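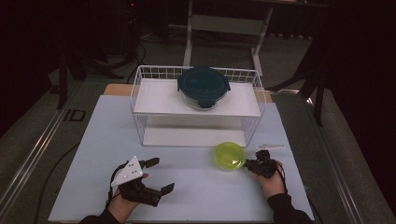
Kitchen line, day two of the handheld sessions at Tavley. Yesterday went on cable routing and on getting the people from the lunch counter used to holding the grippers at all. Today we worked on clearing and stacking, the part of the job they say they would give away first. The board is set with the wire rack at the back, the glass container with the teal lid on top of the shelf, and the green bowl out front near the right hand. I want the container up there because the lid has locking tabs that stick out, and people at the counter pick these up by the tab when they are in a hurry. With the jaws you can't do that safely. You have to open wide and come in on the sides, and that costs time.

Target for the week is 900 recorded runs. Total in the log when I shut down tonight was 2154 including the Prarkham set, but the Prarkham ones used the old finger pads and I don't think we should mix them. Gebhard disagrees. Leave them tagged separately until he and I have sat down over it.

Notes on the task itself:

The bowl is the hard one. It is light and it slides on the board if the first finger touches before the second. One-handed it works if you go over the rim, one finger inside and one outside. Two-handed is slower but cleaner. The counter staff all went two-handed without being told to, and I left it that way.

Rack: keep the back railing facing away from the operator. Turned around, the wires catch the fingertips on the way in. Mark the corners on the board tomorrow with tape.

Right gripper has some play in the joint again. Tightened it at lunch, still there by the end of the afternoon. Ask Astik if they have the revised pin, otherwise swap in the spare.

Sessions are 60 minutes and that is too long. Wrists get tired well before the end and the runs get sloppy. I would cut to half that and put people on in pairs so one rests while the other works. This makes the shift plan harder for the counter, and Frei will have to agree to it, since it is their staff and their lunch rush.

What people said. I am writing this down because it doesn't go in the log and it should be somewhere.

Most of the questions were about hours. The plan as I understand it is that the arm takes the return side, meaning lids, containers, bowls and racks, and the people now on returns move up to prep and serving. Eight people rotate through returns at present. Two of them told me they like it back there. It is quiet and they don't have to talk to customers. Moving them to the front is a promotion on paper and a worse day for them. I had not thought of that and I doubt anyone at Frei has either. Will raise it.

One of the older hands asked if she was training her replacement. I said she was training something to do the stacking, and that I couldn't speak for what the company does after that. She said fine and went back to it. Her runs are the best ones we have. She moves slowly, doesn't correct halfway, and sets things down flat. If we weight anything, weight hers — and I think she should be paid the trainer rate for it. At the moment everyone gets their ordinary counter wage for time on the board. Gebhard says he will take it up with the site manager.

There is also the matter of who fixes things. If the arm drops a container at noon, somebody has to step in, clear it and restart. That is a new job and it is not in anybody's description yet. I would like two people per shift trained on it before the arm goes in, and not on the day.

To do:
Tape rack corners
Pin from Astik, or spare
Ask Frei about shorter sessions in pairs
Trainer rate (Gebhard)
Tag Prarkham runs, old pads
Draft one page on the restart job, send to Gebhard Strebel before the site meeting

May 11, 2021

Print this page
E-mail this page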